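Savley workshop – bin and bench check, May 4, 2026
Bin no. 2104

Clamp on back panel: in place. Check grip before each shift.
Tape marks on table: present. Replace if lifting.
Floor of bin: no loose debris. OK.
Far wall: scuffed, grime and rust-colored drips along the lower edge. Wipe down, look again in September.
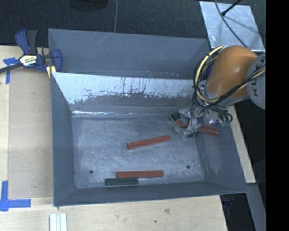

Can the bin stay in use with the far wall marked like that?
The marks are on the surface, so it stays in use – take it out if the wall cracks or an edge turns sharp.

Blocks: four. OK.
Side walls: OK.
Next check: Pledinel bench, bin no. 2572.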